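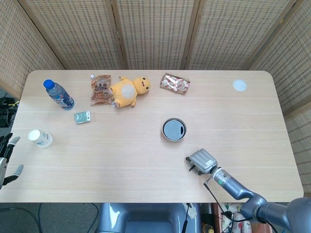

Table 2, top side. Bottle and paper cup both lying down, snacks along the back.

BREAK ROOM TABLE CHECK - Skarness building, screened corner
September 2023
Checked by: Yetunde Chukwu
Ok / Fix / N/A, comments after each

Table surface, no cracks or lifting: Ok.
Corners: Ok. Rounded, no sharp spots. Keep this type if we reorder from Banard.
Table steady, no rock: Fix. Slight wobble at the back leg, needs a new foot pad. Same as February!!
Folding screen upright, panels open at an angle: Ok. Pushed it, stayed put.
Screen hinges: Fix. One screw loose, tightned by hand, needs a real screwdriver.
Woven panels, no splinters or loose strands: Ok. Ran a glove along the bottom.
Walkway behind screen, 30 inches clear: Ok, just barely.

Drinks
Bottles capped: Ok. Blue cap on.
Cups upright or in the trash: Fix. White paper cup on its side near the left edge. Toss if empty.
Dark round cup, middle of table: Ok where it is. Not near an edge.
Open bowls or cups filled too high: Fix, see below.

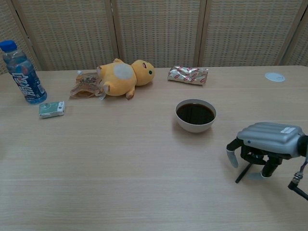 Same table, lower angle. White bowl, dark liquid almost to the rim.

Bowl comments - no idea if it's tea or coffee or soy sauce, did not taste it. Too full to carry safely. Pour half out at the sink first, then move it. Somebody will bump this and it goes everywhere. Wipes are in the Gellero cabinet, second shelf.

Food and small stuff
Snack packs off the table by end of day: Fix. Pouch and the silver wrapper still out.
Small green and white box: Fix. Find the owner. If its medicine it goes to the front desk, not the drawer.
Yellow plush: N/A. Can stay but not on top of food.
White disc, back right corner: Ok. Coaster maybe? Leave.

Still open
Foot pad - asked Guzmán, no answer yet
Hinge screw
5 minute tidy at close, put it on the door sheet agian

Recheck after the foot pad is on. Initial here: YC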